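Tralcombe、手首カメラ付き双腕作業キット「Lustex」の受注を開始
布製品の仕分けと卓上の片付けに対応、初回は300セット

ロボット周辺機器の開発を手がける株式会社Tralcombeは、双腕ロボット向け作業キット「Lustex」の受注を4月より開始いたします。本製品は、手首部に装着する広角カメラ、交換式の指先部品、および動作学習用ソフトウェア「Prirar」で構成され、既設のロボットに後付けで導入いただけます。
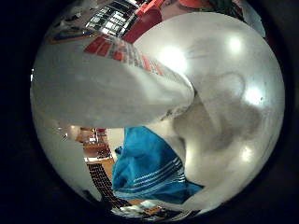 布は持ち上げるたびに形が変わるため、あらかじめ定めた位置をつかむ従来の方式では安定した把持が困難でした。Lustexでは、指先に近い位置の映像をもとに把持点をその都度算出します。社内評価では、タオルや衣類など164品目のうち138品目について、専用治具を用いない把持を確認しております。

卓上の片付けにおいては、布と洗剤容器のように硬さの異なる品物が混在する環境を想定し、把持力を品目ごとに自動で切り替えます。

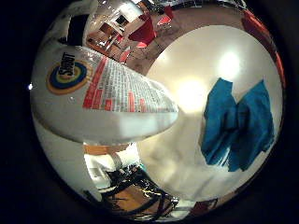
先行導入先であるGeageaのMontri Boonyarit氏からは、品目を入れ替えた際の再設定が約30分で済み、火曜日の朝に新しい洗剤容器を加えても午後の作業に間に合ったとの評価が寄せられています。一方で、薄手の布が重なった場合の取り分けには改善の余地があるとの指摘もあり、当社ではソフトウェアの更新により対応を進めてまいります。
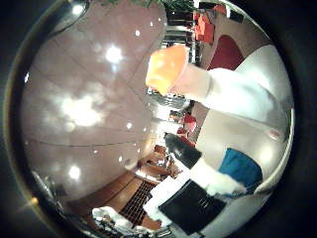
指先部品は工具を使わずに着脱でき、用途に応じて複数の形状からお選びいただけます。手首カメラの映像処理では、設置場所の照明条件も考慮いたしました。天井の照明が視野に入り、白くにじむような光が生じる向きでも、橙色の指先の輪郭を基準として手先の位置を補正します。開発責任者のAyman Bitarは「照明工事を行わずに導入できることを設計の前提とした」と述べております。

導入に際しては、当社技術員が作業台の高さと周辺の家具配置を確認のうえ、初期設定を行います。 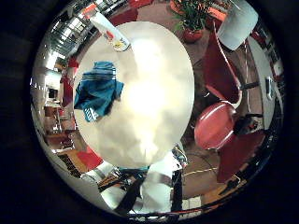
製品構成および受注について
製品名:Lustex
構成:手首カメラ、指先部品、Prirar利用権
初回受注数:300セット
価格:個別見積
お問い合わせ:株式会社Tralcombe 広報担当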